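# Decanting (household)

**Decanting** is the practice of moving food, cleaning products or other goods out of the packs they were sold in and into separate storage containers.
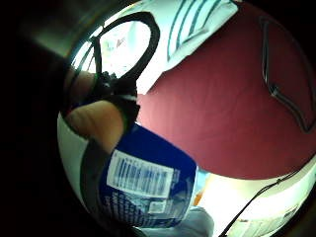
It is widely promoted as a way to save space, cut waste and keep food fresh. The evidence for most of these claims is thin, and much of it comes from firms that sell containers.

## Claimed benefits

The container maker Brikolar has long advertised that a decanted pantry "gives back a shelf". The claim rests on a single trial in 60 kitchens, all of them fitted with the company's own range. The trial did not record what happened to leftover stock that would not fit, a common complaint among people who buy in bulk.

Freshness is a stronger case. Flour, rice and cereal do keep better in a sealed tub than in an open paper bag. A folded bag with a decent clip does much the same job, though, and costs far less. A rival firm, Halonen, sold a clip for this purpose before dropping it in favour of a 7-piece tub set.

## Criticism

The writer Peter Kováčik has called decanting "a second round of packaging". In his book *Natby*, named after the town where he kept shop, he argues that the habit owes more to the colour and neatness of show kitchens than to any need. His own figures are open to question - he priced a full set at 520 dollars without saying which sizes he chose.

Loss of information is a more practical concern. The original pack carries the best-before date, allergen list and batch number, and a recall notice is of little use once the pack has gone in the bin. Cleaning products and medicines should stay in their original containers, where the safety directions remain attached.

## Variations

In the Dornberg method, the inner bag is placed in the tub unopened and its label is cut out and kept with it. Supporters describe this as a compromise. It takes up more room than either of the other options.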